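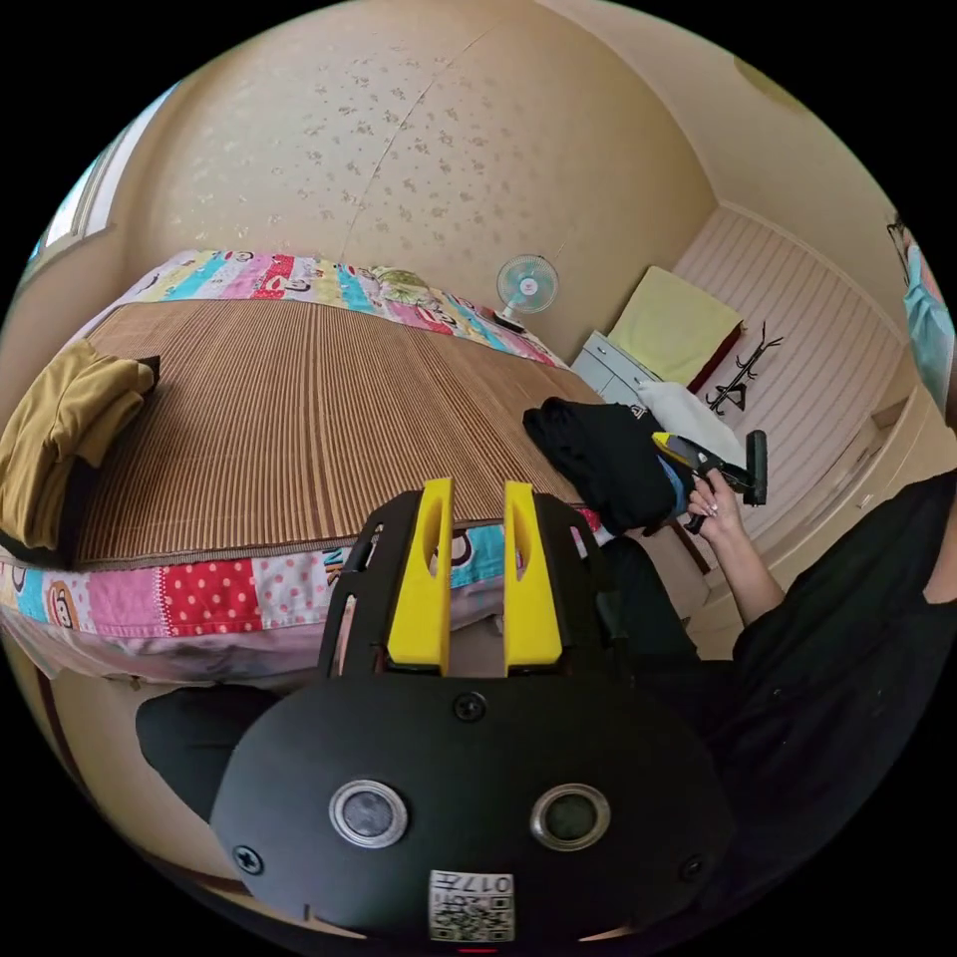
Compte rendu de la réunion du groupe Manipulation textile, projet Emonwood
26 décembre 2024

Présents : Stanisława Olszewski (animation), Delali Agyeman, Ekkachai Boonchu, Jhonatan Ticona
Excusée : Ohemaa Adjei
Secrétaire : Delali Agyeman

1. Ouverture
Stanisława remercie chaleureusement tout le monde d'être là en pleine période de fêtes (et Ekkachai pour les biscuits, très appréciés). Le compte rendu précédent est adopté, avec une petite correction : le jeu de données de juillet compte bien 14 logements.

2. Collecte à la pince tenue à la main
Jhonatan revient longuement sur les séances en chambre. On travaille directement au bord du lit, une pince dans la main, avec le linge tel qu'il se présente : un tas de vêtements noirs, du tissu blanc juste à côté, et dessous une natte de bambou posée sur un patchwork très coloré. Il tient beaucoup à ces fonds chargés, bien plus proches de la vie des gens que la table grise de Garberg, et le groupe le suit volontiers. Delali rappelle que le noir sur noir reste difficile pour l'estimation des plis et voudrait que ces séquences soient étiquetées à part.

3. Premiers résultats
Ekkachai présente la politique entraînée sur 90 démonstrations par tâche : 60 % de saisies réussies sur des vêtements jamais vus, avec 3 graines aléatoires. C'est encourageant, même si l'écart entre graines le chiffonne un peu (le mot est de lui, on a ri). Les échecs viennent surtout des prises à deux épaisseurs. Stanisława demande une comparaison avec la téléopération avant tout envoi à l'atelier de Vundthorpe.

4. Décisions
Garder les literies à motifs dans le protocole.
Étiqueter séparément les textiles sombres (Delali).
Relancer l'entraînement sans la vue grand angle, pour mesurer son apport (Ekkachai).
Transmettre la grille d'annotation à Ohemaa (Jhonatan).

5. Divers
Le serveur Ren sera arrêté pour maintenance, pensez à sauvegarder vos points de contrôle. La date de la prochaine réunion sera fixée par courriel.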